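About us

G'day, and thanks for having a look around. I'm Sunita Esposito, and I run Briltotby, a small language school above the shops in Mamstead. We teach Italian, Hungarian, Arabic and Hindi to grown-ups, mostly in the evenings, mostly to people who swore at fifteen that they'd never conjugate another verb.

I started the school after ten years of teaching high school Italian, which I loved, apart from the marking and the bells. What I kept noticing was the parents. They'd come in for interviews, tell me their kid was going well, and then hang about at the door asking how you order a coffee in Naples without sounding like a dill. So I put a notice up at the library and five of them turned up to my lounge room on a Tuesday night. We got through the whole of the present tense and two packets of Iced VoVos! 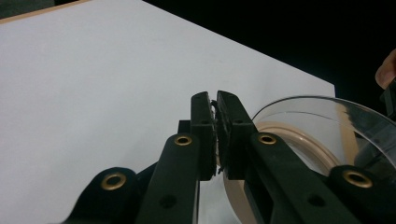

Our classes are still small. Eight is the limit, and I've been talked into nine exactly once (never again, sorry, you know who you are). With eight, everyone has to open their mouth, and you can't hide up the back pretending to look for your pen. The beginners' courses use the Ostrowski readers, which are a bit old-fashioned — lots of letters to aunties and missed trains — but the stories are good and people get properly cranky if I skip a chapter.

Kálmán Oláh teaches Hungarian. He grew up in Szeged, came out here to study soil science and has never quite shaken off either. His students learn the word for topsoil well before they learn the word for airport. Asmaa Hajji looks after Arabic, with a Moroccan class and a standard one, and she'll happily chat to you on the phone for half an hour about which one suits you. Mamta Maurya has our Hindi groups, including the Saturday one for people who grew up hearing it from their grandparents and can follow everything but freeze when it's their turn. I've sat in on that class and I cried a bit, if you must know.

The first person you'll meet is probably Demetrius Haddad in the office. He does enrolments, refunds and the lending shelf, which has 457 books on it at last count and would have more if people brought back the detective novels.

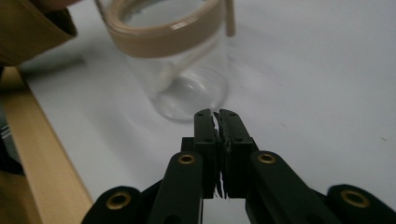
At the white table

We don't do exams. If you need a certificate for work or a visa, we'll point you to a place that does them well and help you get ready, but a normal term here ends with a shared dinner and a very loud game of charades. Conversation night, which we call Amis (it began as a French group, the French teacher moved to Hobart and the name stuck), is open to anyone, enrolled or not. Bring a plate if you can.

The next lot of courses begins in August. If you're not sure what level you are, ring us or pop up the stairs and we'll have a natter in whatever you've got, even if it's only hello and the numbers up to twelve. The stairs are steep, so give Demetrius a call first if they'll be a bother and he'll sort out a ground-floor room for your class.

Page last updated Jul 26, 2026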